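Old office computer from a closed-down firm: worth changing the processor, or leave it alone?

Posted in Fletton Community Help > Home and Computers
11 March 2019

larkfield_m

Good evening to all. I hope this is the correct section, if not please move me.

In January the office where I did bookkeeping was closed, and the staff were allowed to take some of the old equipment home. I took one desktop computer, a large grey tower, quite heavy. It has Windows 7 and 16 GB of memory, and it starts normally, but it is slow when I have a big spreadsheet open together with the browser. I want to use it for my own bookkeeping at home, for a few small customers, and also for family photographs.

A neighbour told me that I can buy a used processor of a better model for the same board and change it myself, and then the computer will be good for several years more. Another person told me this is throwing money away and I should buy a new laptop. I have set aside up to 300 pounds for the whole thing, but I would be happier to spend less. I have changed memory in a computer before and once a hard disk, but never a processor, and I am a little afraid of it.

My questions are these. Is the processor the right thing to change first? How difficult is it for a person with patience but no training? And is there anything I must do with the old data of the firm, because the disk was not cleaned when they gave it to me? I can see many folders with names of customers in it.

Thank you in advance for your time.

hedgerow_pete

just get a laptop mate. old office towers eat electricity and sound like a hoover. I had one in the spare room and the wife made me move it to the shed. 300 quid gets you something decent in the Levow sales or refurbished

quiet_ledger

Good evening. I will try to answer in order, but I begin with your last question, as to me it is the most serious one.

The folders with customer names are not yours to keep, even if the computer is. I worked many years in the accounts department at Hagedorn, and when we moved to a new building we had the same situation with old machines going home with people. Please write to whoever is closing the affairs of your firm, tell them the disk still has the records on it, and ask in writing what they wish. They may want the disk back. They may ask you to destroy it and confirm this. Until they reply, do not use the machine for your own customers, and do not connect it to any online storage, where the files can be copied without you noticing.

When you have the answer, do not simply delete the folders. Deleted files can be found again by anybody with a free program. My advice is to take the old disk out completely and put in a new one. If they want it back, wrap it well and send it with tracking, and keep the receipt together with their letter.

Now this helps also with your first question, as the disk is what I would change first in any case. If the computer has an ordinary spinning hard disk, a solid state disk will make a much bigger difference to you than a processor. Opening the spreadsheet, starting the browser, starting Windows itself - all of these wait for the disk. You can learn which type you have by looking at the label, or by listening. If it clicks and hums while it works, it is a spinning one.

Windows 7 is the second matter. Microsoft will stop the free security updates for it next January. For family photographs one could perhaps close the eyes, but for the accounts of paying customers I would not. Put a newer system on the new disk from the beginning and you save yourself doing the work two times.

After this, use the computer for a few weeks. Open the Task Manager when it feels slow and look at what is busy. If the memory is nearly full, the processor will not help you. If the disk is at its maximum, also not. Only if the processor column stays very high for long periods is it worth to look for a better one.

If you do reach that point, the change itself is not so difficult, but it asks for a calm hour and a clean table. Write down the exact model of the computer and of the board, and look on the maker's support page for the list of processors which it accepts. It is not enough that the new one has the right shape. Sometimes the board needs a newer BIOS before it will recognise it, and this update must be done with the old processor still inside.

Disconnect the power cable. Touch the bare metal of the case before you touch any part. Take off the cooler gently, with a small twist if the old paste is holding it, then clean the paste with a soft cloth and a little isopropyl alcohol. Hold the processor only by its edges. There are small marks on the processor and the socket which must meet at the same corner. It goes in by its own weight. If you feel that you need to push, stop and lift it out again. Put a small amount of new paste before the cooler goes back.

I add some pictures of a Dell board in its case.

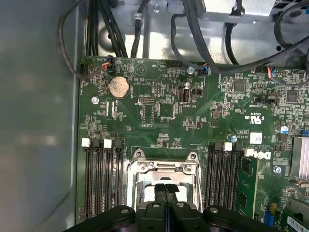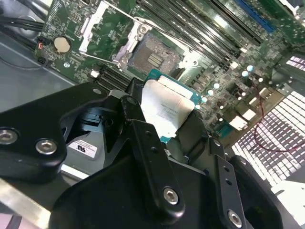
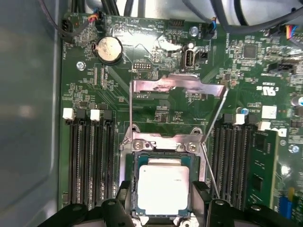
About cost, I would plan like this. First the disk and the system, then stop and count what remains. Processors for older office boards are often cheap second hand, but buy from a seller who accepts returns, and ask for a clear photograph of both sides before you pay. Do not forget the paste, and do not forget a separate backup disk. For bookkeeping work a backup is more important than any speed. I keep 2 of them, and one stays at my sister's house.

On the laptop I do not fully agree with the previous answer, though he is right that the electricity and the noise should be considered. A tower with a good large screen is kinder to the neck when you work with figures the whole day. But if you visit your customers at their homes, then a laptop is the better purchase and you should not spend anything on the tower.

pramine_road

Agree with the above about the data, please do that first. We had a mess at my old place when a computer went to a car boot sale with the payroll on it.

One small thing to add. If your spreadsheet is slow even when nothing else is open, look at the spreadsheet. I inherited one with 2000 rows and every row was looking up something in the whole of another sheet, plus colours that changed by formula. I took out the lookups which were not needed any more and it opened straight away, on the same old computer.

Also check that the case is not full of dust. A processor that gets too warm slows itself down. Use a soft brush and a can of air with the machine switched off, and hold the fan still with a finger while you do it.

larkfield_m

Thank you very much, this is far more than I expected. I have written to the person who is closing the firm and switched off the computer until I hear from them. I listened to the disk before that and it does click.

I visit only one customer at her home, the others bring me their papers in an envelope, so I think I will stay with the tower. First the new disk, and I will leave the processor for later. The spreadsheet also has very many colours, I am sorry to say. I will look at it on my husband's computer at the weekend.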